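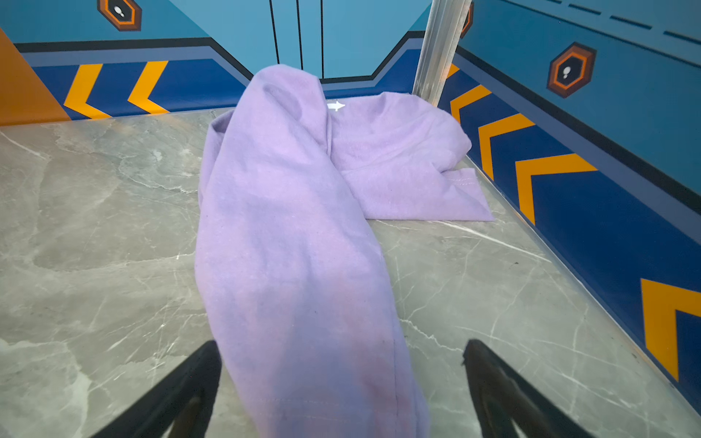 Man solle doch froh sein, dass endlich überhaupt jemand die Pamiline baut, schrieb mir gestern jemand unter meinen letzten Beitrag, und wer immer nur nach den Schulden frage, der bekomme am Ende gar keine Straßenbahn. Das hat mich den ganzen Abend beschäftigt, deshalb jetzt ein etwas längerer Thread. Holt euch einen Tee!

Vorweg, damit da kein falscher Eindruck entsteht: Ich will die Pamiline. Ich fahre seit Jahren mit dem Bus vom Nordrand in die Innenstadt von Denell und stehe morgens um halb acht öfter im Stau, als mir lieb ist. Eine Bahn auf eigenem Gleis wäre ein Segen, für mich und für alle, die da draußen wohnen (und das werden ja eher mehr).

Mir geht es um die Frage, wer sie bezahlt und über welchen Weg. Die Stadt möchte dafür eine eigene Gesellschaft gründen, die Drinix. Sie gehört zu hundert Prozent der Stadt, nimmt Kredite auf, baut die Strecke und vermietet sie dann an die Stadt zurück. Klingt umständlich, ist es auch ein bisschen.

Der Charme der Sache liegt für die Rathausspitze darin, dass die Kredite der Drinix nicht im Kernhaushalt auftauchen. Dort steht später nur die Miete. Und eine Miete sieht in so einem Haushaltsplan viel freundlicher aus als ein dicker Kredit, das gebe ich gern zu.

Im Konzern Stadt sind die Schulden aber natürlich trotzdem da. Im Gesamtabschluss kann man sie auch finden, wenn man lange genug blättert. Ich habe im März einen halben Samstagvormittag - na ja, eher einen ganzen - über den Unterlagen gesessen und bin zwischendurch zweimal eine Runde um den Block gegangen, so trocken ist das.

Dazu eine Zahl, die ich bisher in keiner Rede gehört habe: Nach der Wirtschaftlichkeitsrechnung, die das Büro Rodrigues für die Stadt erstellt hat, entfallen auf jeden Einwohner und jede Einwohnerin 2.339 Euro. Das Baby im Kinderwagen ist da mitgerechnet, die Oma im Pflegeheim auch.

Ist das viel? Für eine Bahn, die Jahrzehnte fährt, vielleicht gar nicht. Ich finde, darüber kann man in aller Ruhe reden, und ich kenne Leute, die würden das sofort unterschreiben. Nur müsste die Zahl dafür auf den Tisch und dürfte nicht erst im Anhang hinter den Lageplänen kommen.

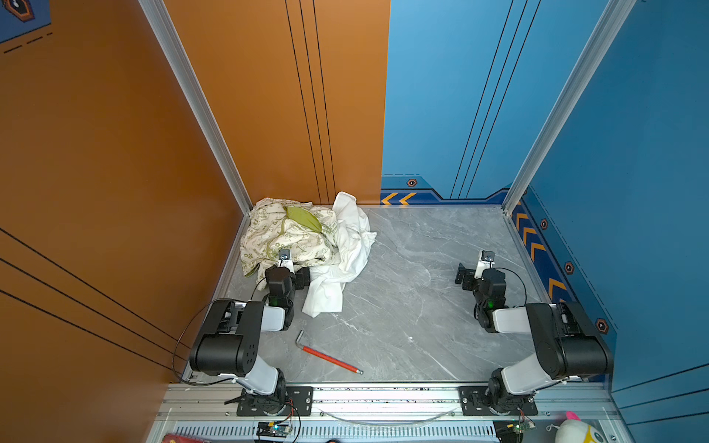

Lesezeit des Threads: 9 Minuten

So, weiter geht es, ich war kurz einkaufen. Einige haben inzwischen gefragt, warum die Drinix denn überhaupt teurer sein soll als ein ganz normaler Kommunalkredit. Gute Frage, und ich versuche es mal so zu erklären, wie ich es selbst verstanden habe (Korrekturen sind wie immer sehr willkommen!).

Wenn die Stadt selbst einen Kredit aufnimmt, bekommt sie ziemlich gute Konditionen. Eine GmbH bekommt die zunächst nicht, auch wenn sie der Stadt gehört. Also gibt die Stadt eine Bürgschaft, dann wird es wieder günstiger. Für diese Bürgschaft muss die Drinix aber ein Entgelt zahlen, und das Geld dafür kommt aus der Miete, und die Miete kommt von der Stadt. Ihr merkt, da läuft einiges im Kreis.

Dazu kommen die Geschäftsführung, die Buchhaltung, die Wirtschaftsprüfung und ein Aufsichtsrat mit Sitzungsgeld. Für sich genommen sind das alles keine Summen, von denen eine Stadt wie Denell umfällt. Über die ganze Laufzeit läppert es sich trotzdem, und im Rodrigues-Gutachten ist der Posten erfreulich klein angesetzt, für meinen Geschmack etwas zu klein.

Jetzt zur anderen Seite, denn die gibt es ja auch, und ich möchte fair bleiben. Eine eigene Gesellschaft kann schneller entscheiden. Sie kann Leute einstellen, die sich mit Gleisbau auskennen, und muss dafür nicht auf die nächste Stellenplanrunde warten. Wer einmal erlebt hat, wie lange bei uns ein einfacher Radweg dauert, der versteht, warum das verlockend ist.

Außerdem bündelt sie das Wissen an einer Stelle. Beim Umbau des Bahnhofsvorplatzes lag die Planung bei einem Amt, die Leitungen bei einem anderen und die Ampeln bei einem dritten, und jedes Mal, wenn einer fertig war, hat der nächste wieder aufgegraben. Das habe ich damals hier ausführlich beklagt, die Älteren unter euch erinnern sich.

Was mir wirklich Bauchschmerzen macht, ist die Kontrolle. Der Aufsichtsrat der Drinix tagt nichtöffentlich. Der Stadtrat bekommt einmal im Jahr einen Bericht und darf ihn zur Kenntnis nehmen. Wenn die Baukosten steigen (und bei welchem Schienenprojekt wären sie das nicht?), dann erfahren wir das womöglich erst, wenn längst unterschrieben ist.

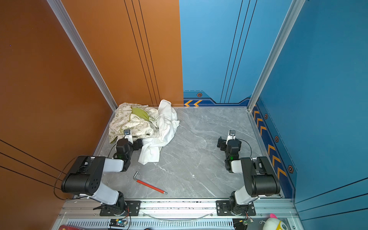 Teil 2: Was man jetzt noch ändern könnte

Der Gesellschaftsvertrag ist zum Glück noch nicht beschlossen, er kommt nach der Sommerpause in den Rat. Bis dahin lässt sich an dem Text noch einiges drehen, und ich habe mir ein paar Sachen notiert, die mir persönlich am Herzen liegen.

Als Erstes ein öffentlicher Bericht in jedem Quartal, mit Baufortschritt, Kreditstand und den Zinsen. Der darf gern kurz sein. Andere Städte stellen so etwas einfach auf ihre Seite und die Welt dreht sich weiter.

Dann eine Grenze, ab der der Rat noch einmal gefragt werden muss. Im Entwurf steht bisher nur, dass der Aufsichtsrat "wesentliche Abweichungen" freigibt. Was wesentlich ist, legt der Aufsichtsrat selbst fest. Da gehört für mein Gefühl eine feste Prozentzahl hinein, die auch ein Laie wie ich nachrechnen kann.

Und bitte ein Satz dazu, was die Drinix darf und was sie nicht darf! Im Entwurf heißt es, sie könne "weitere Vorhaben der städtischen Infrastruktur" übernehmen. Das kann das Hallenbad sein oder ein Parkhaus, und irgendwann hätten wir neben dem Haushalt einen zweiten Haushalt, über den im Saal kaum noch gesprochen wird.

Kurzer Einschub, weil es gerade mehrfach kam: Nein, ein Bürgerentscheid ist derzeit nicht geplant. Es gibt aber die Petition auf der Seite der Stadt, und ab 1.000 Unterschriften muss der Hauptausschuss sie öffentlich beraten. Unterschreiben kann man übrigens auch dann, wenn man für die Pamiline ist. Ich habe es getan.

Noch ein Wort an den Kommentar von gestern, ganz ohne Groll: Ich glaube nicht, dass Nachfragen die Bahn verhindern. Mir machen eher die Projekte Sorgen, bei denen am Anfang alle nicken und beim ersten Nachtrag dann das große Geschrei losgeht.

Wer den Entwurf selbst lesen möchte: Er liegt im Ratsinformationssystem unter den Anlagen zur Sitzung vom Mai, das Wort Drinix in die Suche eingeben, dann kommt er als zweiter Treffer. Das Rodrigues-Gutachten hängt gleich darunter, die Tabelle mit den Einwohnerzahlen steht ziemlich weit hinten.

Nachtrag, 21:40 Uhr: Danke für die vielen Antworten, ich komme heute nicht mehr durch alle durch. Die Frage nach den Landesmitteln schaue ich mir morgen in Ruhe an und hänge es dann hier dran.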